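Presse | Mitteilungen | Archiv

Fidholm legt Kameravergleich für mobile Roboter vor: kein klarer Sieger, viele offene Fragen

Dresthorpe, Donnerstag, 16. September 2021

Das Prüfbüro Fidholm hat drei Kameramodelle und zwei Steuerungen für mobile Roboter in simulierten Wohnräumen gegeneinander antreten lassen. Nach 232 Durchläufen spricht das Büro keine Kaufempfehlung aus. Die Unterschiede fielen kleiner aus, als die Datenblätter erwarten lassen, und ein Teil davon verschwand, sobald die Startposition geändert wurde.

Geprüft wurden die Steuerungen Becerra und Rindetti, jeweils mit einer einfachen Farbkamera, einer Stereokamera und einer Tiefenkamera. Alle sechs Kombinationen liefen ausschließlich in der Simulation. Die Aufgabe war schlicht gehalten: ein Schlafzimmer durchqueren, am Bett anhalten, zurück zum Start. Gewertet wurden Abstand beim Halten, abgebrochene Fahrten und die Zeit bis zur ersten brauchbaren Raumerkennung.

Die Steuerung Rindetti hielt im Mittel genauer an, brach aber häufiger ab. Bei Becerra war es umgekehrt. Ob das an der Steuerung liegt oder an den Voreinstellungen, mit denen sie ausgeliefert wird, lässt sich aus den Daten nicht sagen. Fidholm hat die Werkseinstellungen bewusst nicht verändert. Wer die Geräte selbst abstimmt, wird vermutlich zu anderen Zahlen kommen.

Auch der Aufpreis für die Tiefenkamera überzeugt bislang nicht. In der Simulation liefert sie ein nahezu störungsfreies Signal, ein Vorteil, den sie in einer echten Wohnung erst noch beweisen müsste. Glänzende Flächen, Gegenlicht und Staub auf der Optik kamen im Versuch nicht vor. »Aus einer sauberen Simulation auf den Alltag zu schließen, halten wir für gewagt, auch wenn es branchenweit üblich ist«, heißt es im Bericht.

Die Versuche dauerten sieben Wochen und begannen im Juli. Eine Wiederholung mit realen Geräten ist vorgesehen, ein Termin steht nicht fest. Greifer und Roboterarme waren nicht Teil dieses Vergleichs. Anfragen dazu kann Fidholm derzeit nicht beantworten.

Der vollständige Bericht mit Rohdaten und Einstellungen ist auf Anfrage bei der Pressestelle erhältlich. Abdruck frei, Belegexemplar erbeten.
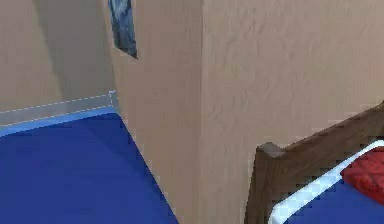 Bei der Farbkamera sieht Fidholm den größten Klärungsbedarf. Beide Steuerungen werben damit, freie Bodenfläche allein am Farbbild zu erkennen, und beide taten sich damit in einem der Testräume schwer. Das dunkelblaue Bettzeug unterscheidet sich dort farblich kaum vom blauen Boden, und an derselben Wandecke, neben der der Bettpfosten steht, springt die beige Wand vor. Weißes Laken und braunes Holz liegen zwar als Grenze dazwischen, eine zuverlässige Trennung ergab sich daraus in den Durchläufen aber nicht. Mit Stereo- und Tiefenkamera trat der Fehler seltener auf. Fidholm hält es für verfrüht, die Farbkamera deswegen auszuschließen, rät aber davon ab, Herstellerangaben zu übernehmen, bei denen die Farben der Testumgebung nicht genannt sind.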